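Sunholm Residents' Board
Moving In and Moving Out
Topic: Elevator reservations and proof of insurance for movers

Crabtree_Office
Posted 16/12/2023

Residents are reminded that the service elevator must be reserved for all moves, including deliveries of more than one large item of furniture. Reservations are for a period of 3 hours. Moving companies must provide a certificate of insurance before the day of the move. Crews arriving without one will be asked to wait outside the loading area until it has been received.

unit55
Thank you for the notice. May I ask whether the certificate has to name the building as well as the management office? My mover, Birisex, has sent one that lists only the office, and they charge a fee for each revision.

Crabtree_Office
The certificate must name both. A revised copy may be sent by email and does not need to be signed again.

M_Sheikh
I wish to record an objection to the time limit. Our household moved here from a three-bedroom house in April, and the crew could not have finished within the period now stated. The truck was parked legally, the hallway was protected with pads, and the crew still needed most of the day. A family move and a studio move should not be treated alike.
Malsha Sheikh

northstair
I respectfully disagree with the previous post. There is one service elevator for the whole building. If one household holds it from morning until evening, everyone else must carry groceries and strollers through the front lobby. Large moves can be booked as two periods on separate days.

M_Sheikh
Two days means two truck rentals and two crew minimums. Our invoice was already $1,634, and a second visit would have added a good deal to it. I would support back-to-back periods on the same day, provided that no one else has requested the second one.

Crabtree_Office
Back-to-back periods may be requested in writing and will be granted where the calendar allows. The form on the notice board will be changed to include this option.

boxes_and_tape
On a related matter, I am moving from the 17th floor next month and would like to hear from anyone who has used Drillance for taking apart and reassembling wardrobes. Their quote is separate from the mover's quote, and I am unsure whether they would need their own certificate.

unit55
I used them for a wall bed. The work was careful, although they arrived late and I lost part of my elevator period – the office did not extend it.

northstair
Any firm using the loading area needs a certificate. I would advise having the wardrobes taken apart the evening before, so that the movers can begin with the heavy pieces.

Crabtree_Office
That is correct. Contractors who carry only hand tools through the lobby are also required to sign in at the desk.

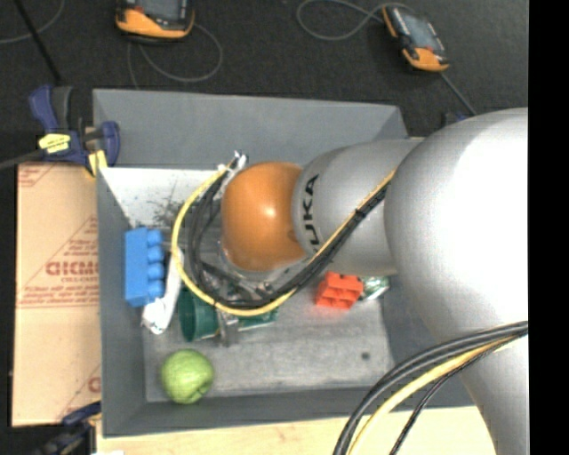
Topic: Return of elevator pads and hand trucks

Crabtree_Office
Pads and hand trucks borrowed from the office must be returned on the day of the move. Please fold the pads before returning them, and report any tears at the desk.

unit55
Is there a place to leave them if the desk is closed?

Crabtree_Office
They may be left inside the loading area, beside the office door.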